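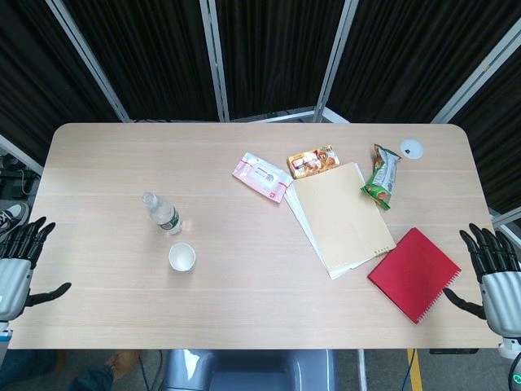 Skunham Small Press and Short Fiction Fair, 03/03/2024

I went to the Skunham fair for the first time in a few years. It has moved out of the library and into the old drill hall on Stevenell Road, which has better light and worse parking. Admission was free. I got there a little after opening and left when they started folding the chairs.

There were 20 tables, most of them shared. The big magazines weren't there and never are. What you get is the two-person science fiction and fantasy outfits that put out an issue when they have enough stories and enough money for the printer. I bought more than I meant to.

Flivurik had the corner table with the back issues. They've been going since before I started reviewing short fiction, and they had nearly a full run in boxes, sorted by year. The newer issues are perfect bound. The early ones are stapled and the covers come loose, so check before you pay. I picked up three I was missing, including the one with the lighthouse novella everyone used to recommend. I've since read it. The first half is strong, with a keeper who writes letters to a ship that hasn't been built yet. The second half explains the letters, and I liked it less after that.

The Venkataraman Press table had only one title, an anthology of stories set in train stations. Print run of 300, numbered by hand. The editor told me they had 3649 submissions for it, which sounded like a typing error, but she showed me the spreadsheet. They read all of them over the winter. Eleven got in. She isn't sure she wants to do it again.

There were two panels upstairs. I skipped the one on cover art. The other was called "Ending a Short Story," with Nimal Hettiarachchi and two other writers whose names weren't on the program. Hettiarachchi said he writes the last page early and then usually throws it away, but he can't get started without it. One of the others disagreed and said she never knows the ending until she's tired of the story. Someone asked about twist endings and the answers got long. The microphone cut out twice. I would have liked more time for reading aloud, because the short piece Hettiarachchi read at the close was the best part of the hour. It was a story about a woman who inherits a map with her own house missing, and it will be in the April issue of Flivurik.

Upstairs was warm and the stairs are steep. There is an elevator, but you have to ask at the front desk for the key.

Coffee was from an urn by the door, pay what you like. The sandwiches were gone by one.

Pro: Good range of back issues, easy to talk to editors, nobody pushing a sale.
Con: Only one panel on writing, and the program should list all the speakers.

Most tables were cash only. The nearest bank machine is next to the post office and it charges a fee. Flivurik takes mail orders for anything that was on the table, up to 100 pages for the flat shipping rate. I plan to go again next year if the date doesn't clash with anything.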